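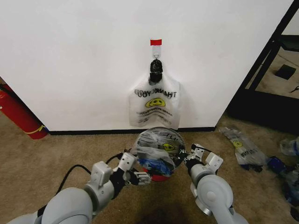
Section 4. Wall hooks and the bag station

Applies to the Treldale flat, all rooms with carpet. Written up by Ikhsan Entili, changes to me please. Last changed Mar 8, 2025.

Short version: one clear hook, low on the wall, one plastic bag hanging off it. Bag collects other bags and light bits. Full bag comes down, new one goes up. Details follow.

4.1 What you need

Clear adhesive hook, small (Gutari pack, top drawer)
Adhesive strips that came with it, not the spare ones from the Stament box, those are for the heavy hooks
Red tape, one short strip
Rubbing alcohol and a clean cloth
Thin plastic carry bag with handles, the see-through kind is best

4.2 Putting up the hook

1. Pick the spot. Plain white wall, above the baseboard, clear of the corner. Keep away from the fire extinguisher — you need to be able to grab that without a bag in the way.

2. Hold a bag up by its handles and let it hang. Bottom should stop just above the baseboard. If it drags on the carpet, go higher.

3. Wipe the wall with alcohol. Let it dry. No kitchen spray, leaves a film.

4. Strip of red tape on the wall just above where the hook goes. This is the marker. When the hook comes off you still know where it was.

5. Peel, stick, press hard for 30 seconds. Whole hook, edges too.

6. Leave it alone for an hour. Really an hour. Most of the ones that fell had a bag on them in five minutes.

Note: don't stick anything to the baseboard. Paint comes off with the strip.

4.3 Hanging the bag

1. Shake the bag open first, then gather both handles together.

2. Tie the handles in one knot, leave a loop big enough for the hook. Tie it loose enough that you can get a hand in at the side.

3. Loop over the hook. Pull down gently once. If the hook moves at all, take the bag off and go back to 4.2 step 5.

4. Flatten it against the wall. Doesn't matter which way round the printing goes.

CAUTION: light things only. Empty bags, wrappers, paper. No bottles, no batteries, no tools. The small hook is good for 275 grams and thats the limit with the bag included.

4.4 The lidded container

Round one, red base, clear dome lid. Lives on the floor. For things waiting to be sorted, folded or put back, so they don't end up loose on the carpet.

1. Set the container down flat, out from the wall. Carpet is uneven near the corner so try a couple of spots.

2. Bags go in crumpled, no need to fold.

3. Lid on. Hold the container by both sides while you do this or the base slides.

4. To lift, both hands low on the base. Never by the lid.

Note: check through the lid before you empty it. Small stuff hides under the bags.

4.5 Swapping and clearing

Swap the wall bag when it bulges out from the wall. Don't wait for it to fall.

1. Unhook, don't yank. Push the loop up and off.

2. Sort on the floor. Good bags to the container, torn ones to soft plastics recycling.

3. New bag up as in 4.3.

4. Vaccum the strip of carpet along the baseboard while nothing is hanging there.

4.6 Problems

Hook slides down: wall was damp or dusty. New strip, clean again.
Hook falls overnight: too heavy, see caution in 4.3.
Red tape curling: replace it. Same spot.
Lid won't sit: bag caught in the rim. Tuck it in and try again.
Strip won't come off: pull straight down along the wall, slow. Never outward.

Out of hooks or strips, write it on the Yusof order sheet. Next full check of all hooks is September.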